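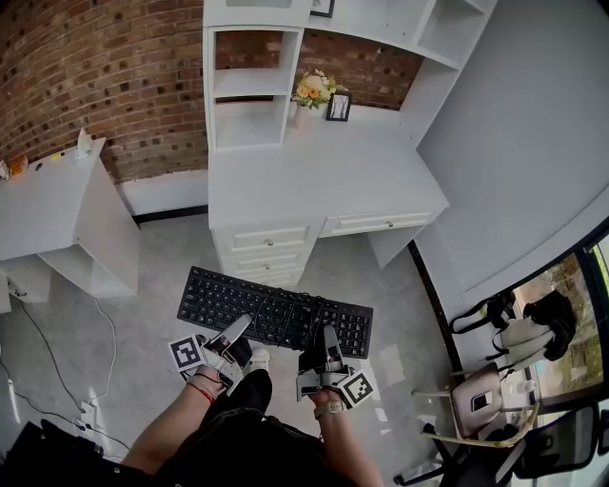 Chiến Lã wanted to know, before anything else, why the budget sheet has two lines for grippers when Skavmont quotes them as a pair. Good catch! The second line is the spare set, and it's now labeled that way in `budget.csv`.

# Flellby planning kit

A small repo for planning the purchase of hand-held grippers and everything that goes with them. We're moving from borrowed gear to our own for the Flellby recordings (keyboards, cables, desk tidying, that kind of thing), and it has been so much fun to work out what we need that the notes got long enough to share.

## What's in it

- `budget.csv` - one row per item, with quantity, unit price and a yes/no for "needed before first session"
- `quotes/` - the Skavmont and Sesuvik quotes as plain text, prices only
- `wishlist.md` - things we'd love and can't justify yet

## The short version

| Item | Budget ($) |
|---|---|
| Grippers, main and spare pairs | 2000 |
| Storage and chargers | 600 |
| Props, printed markers, tape | 200 |

Please plan for printed markers! They get scuffed, and a reprint on stiff card costs next to nothing if it's ordered with the first batch.

Props are the happy surprise. An old full-size keyboard with its cable still on is a terrific object to work with, on the floor or up on a desk, and most offices have one in a closet. Ask before you buy. 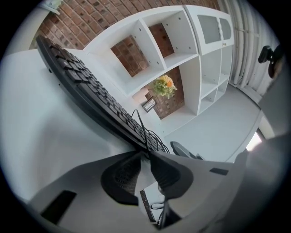
_Last changed: March, Wednesday evening_

## Still open

- Finger pads. Sesuvik sells them in sets of 3, which is awkward for two-finger grippers. Lương stocks singles at a higher price and ships faster, so the sheet has both.
- Storage. We priced it for one room and one month of sessions. If Flellby gets a second room this row grows first.
- Delivery dates for the spare pair - Skavmont hasn't confirmed.

## Using the sheet

Copy `budget.csv`, clear the quantity column and fill in your own. Leave the header row alone or the totals script will complain. Corrections to prices are very welcome, with the quote date in the commit message.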